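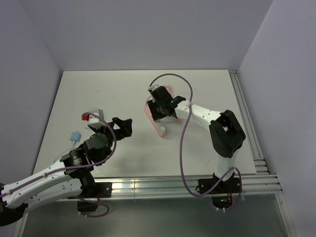 Squaring a Frame Built from Slotted Aluminum Extrusion

A frame bolted together from slotted extrusion will hold whatever shape it had when the last screw was tightened. If that shape was a parallelogram, panels will bind in their slots and doors will hang crooked. The procedure below applies to a rectangular base frame with corner brackets and drop-in nuts.

Tools

Hex keys to fit your screws
Steel tape measure, marked in millimeters
Machinist's square
Fine flat file
Two bar clamps

Check the cuts first

Stand each pair of equal-length rails side by side on a flat surface and run a fingertip across the top ends. A step you can feel is a step that will show up in the corners. File the long rail down, or recut the pair together against a stop. Remove burrs from the slot openings, or the nuts will sit tilted.

Check the end faces with the square. Turn the rail a quarter turn and check again. A saw blade that leans will pass the first check and fail the second.

Assemble loose

1. Lay the four base rails on the flattest surface available. A sheet of float glass or a solid-core door will do. A garage floor will not.
2. Fit the brackets and turn every screw until it just touches. The rails should still slide under hand pressure.
3. Push each joint fully closed. No light should be visible between the end of one rail and the side of the next.

Measure the diagonals

Measure from outside corner to outside corner, both ways. Hook the tape on the same feature each time. The two readings must match; the inside angles follow from that, provided opposite rails are equal.

On the Grirkis bench frame used for these notes, the short rails fit between the long ones, and the target diagonal was 2,023 mm. The first readings differed by 13 mm. To correct this, place a bar clamp across the longer diagonal and close it slowly, measuring after each half turn. Stop when the readings agree, release the clamp, and measure again. The frame will spring back slightly, so a small overshoot is normal.

Tighten in order

Snug one screw per corner, working diagonally across the frame. Recheck the diagonals. Then snug the remaining screws in the same order, and only then bring all of them to final torque. Use the value given by the bracket manufacturer.

Uprights and panels

Fit uprights one at a time and check each against the base on two faces. Leave a gap of 4 mm between panel edge and slot bottom for expansion.

Felicidad Catacutan
Revised July 2018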